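Risdale House Help Desk
Ticket 967
Category: Laundry and linens
Subject: White lint on everything, including things that were never white
Status: Resolved (see last entry)
Priority: Low, raised to Medium by requester, returned to Low

Opened Tuesday, 8:40 a.m.

Requester reports that cloths coming back from the second-floor laundry room are shedding small white bits. They turn up on the folding table, on dark sweaters, and in one case in a cup of coffee. Requester has tried shaking the cloths out over the sink and would now like to report a slow sink as well. Told requester the sink needs its own ticket.

Steps already taken by requester: washed everything again. Washed everything again, hotter. Bought a lint roller.

Entry 1, 9:15 a.m.

Asked the usual questions. Which cloths, which machine, what detergent, anything in the pockets. Requester points out that cloths do not have pockets. Fair. Asked what else was in the load. Requester says "just the normal things," a phrase that has appeared in every laundry ticket I have ever closed.

Detergent is Botent powder, one scoop. The scoop in question came from a different product and holds twice as much. Made a note of it but didn't get excited.

Entry 2, 10:30 a.m.

First theory was undissolved powder. Rubbed one of the bits between two fingers under the tap. Powder would have gone slick and disappeared. This rolled itself into a little gray worm and stayed. So it's fiber or paper, and the scoop is off the hook for now, though I have replaced it with the correct one and hidden the other.

Second theory was the lint filter. Pulled it. There was enough in there to knit a second filter. Cleaned it, ran an empty rinse, wiped the drum with a damp rag. The rag came out with more bits on it, mostly from under the rubber door seal, where I also found a hair tie and a button.

Entry 3, 1:20 p.m.

Ran a small test load after cleaning, colored cloths only, nothing white. Dried on medium. No bits on the cloths, no bits in the filter worth mentioning. Requester was pleased and asked whether we could close the ticket. I said we could close it once we knew what had been shedding, or I'd be back here by Friday with the same rag.

So the white cloths went under suspicion. My method is not advanced: clear the middle of the table, fold one, leave it alone, see what ends up on the wood. If the cloth is the problem, it will usually confess.

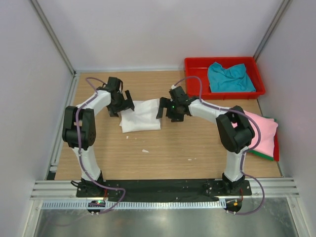 Cheap white cloth does this when it's new, and it does it again when it's old, with a short dignified stretch in between. The way to tell which end you're at is to hold the cloth up to a window. If the light comes through evenly, it's new and will settle down after 6 washes. If the light comes through in patches, it's on its way out and should be cut up for rags before it takes the rest of the load with it.

Held ours up. Even light, no thin spots. New, then. Checked with requester, who confirms a pack from Runow was opened last week and went straight into the machine with everything else, on the grounds that "new things are clean."

Entry 4, 3:05 p.m.

Pulled the remaining new cloths out of the shared pile and ran them alone, cool wash, extra rinse, half a cup of white vinegar in place of softener. Softener coats the fibers and makes the filter gummy, and the house has been using a great deal of it — the jug in the closet was full in September and is now mostly air.

Filter after this load: a thick white mat. After a second identical load: a thin one. That's the direction we want.

Also found, stuck to the inside of the drum, one shredded piece of tissue. Requester says it isn't theirs. The Ritchie machine next door is out of order, so there are more suspects than usual, and I am not opening an investigation.

Resolution

New white cloths get washed by themselves until the filter comes out nearly bare. Colored cloths stay in a separate load until then. Filter gets emptied after every dry, including the ones that looked fine. Door seal wiped weekly. One level scoop of powder, using the scoop that belongs to it.

For bits already on the table, use a damp cloth and wipe toward you. A dry one just moves them to the floor, which is a housekeeping ticket.

Requester reply, 4:10 p.m.

Sweater still has lint on it.

Entry 5, 4:12 p.m.

Requester owns a lint roller. Closing.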